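Hi Mbali,

Quick catch-up on the Hebden community kitchen, as promised for April. It's been a busy stretch and mostly a happy one!

The big news is the supper club. We had 87 people signed up by the end of the month, and the Masden bus now stops right outside, so the older folks from up the hill can get here without begging a lift. Themba Motaung has taken over the cooking classes and people love him (he shouts a bit, but it's a big room). We ran 8 classes, all full, and the bread one had a waiting list so long that we're doing it again in the fall.

Money next. Of the grant, we spent 640 on ingredients and 200 on secondhand pans and knives. I'd put the pans down as 150 in the plan, so I went over there, but the flour came in cheaper than I feared and the total still works. Receipts are in the shared folder.
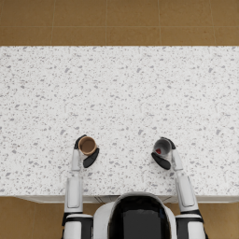
Speckled white countertop, with tan-brown floor tiles.

What hasn't gone so well is the recipe booklet. I wanted it printed by now and I've got maybe half the recipes typed up. Everyone cooks from memory and measures by the handful, so getting a real amount out of anybody takes a whole afternoon and a lot of tea. Could we push that one back to the next report?

I'd also love to talk about paying for a second evening of childcare. Three parents dropped out of class over it and I'd really like them back. Call me any time after 4!

Themba says hi.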